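4.2 Comparing the two grippers on small tableware

Once the arm had been set up and we were happy with the way it held its position, we turned to the question that had brought us to this work in the first place, namely whether the choice of gripper matters more than the choice of controller when the things to be picked up are small, light and a little awkward. We had two grippers on hand, the Pular and the Urkeo, and we ran both of them with the same two controllers, Pfister and Tonditico, which gave us 4 pairings in all. Every pairing was given the same household objects on the same table, and we tried hard to keep everything else as it was, down to the lamp and the height of the fixed camera.

We should say a word about how a trial was scored, as readers of our earlier report in March were kind enough to point out that we had been vague on this. A trial began with the arm in its rest pose and ended either when the object had been lifted clear and held for 3 seconds, or when 30 seconds had passed, whichever came first. An object that was lifted and then slipped before the hold was over was counted as a failure, even when the slip was a very small one. Altogether we kept 2794 trials, after setting aside those in which the arm stopped for safety reasons before it had reached the table.

The Pular did well on anything with a handle, and under both controllers it was the quicker of the two. Its trouble came with cups. The fingers are short, and unless the approach was very nearly straight down, one of them would touch the rim early and push the cup along before the other had a chance to close. The Urkeo was slower to settle but more forgiving here, and we grew rather fond of it for that reason - it would often recover from an approach that we had already given up on while watching. Tonditico helped both grippers a little by slowing the last part of the descent, where Pfister keeps its speed up until contact is felt.

The hardest layouts were those in which a cup leaned on something else, so that its opening was tilted and the whole thing could shift at a touch. Figure 3 gives one such layout, with the gripper brought down to the cup at the edge of a bowl.

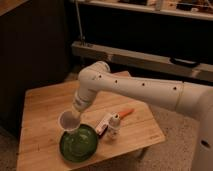
Figure 3. Gripper lowered to the rim of a white cup resting partly on a dark green bowl. A second object with an orange handle lies to the right.

In layouts of this kind the difference between the controllers grew larger than the difference between the grippers, which we had not expected. We spent a good while checking whether this came from the camera, and repeated the calibration twice, but the pattern stayed. Our best reading is that a leaning cup leaves very little room for an early touch, so a gentle final approach counts for more than finger length. We come back to this point in Section 5, together with the results for soft objects.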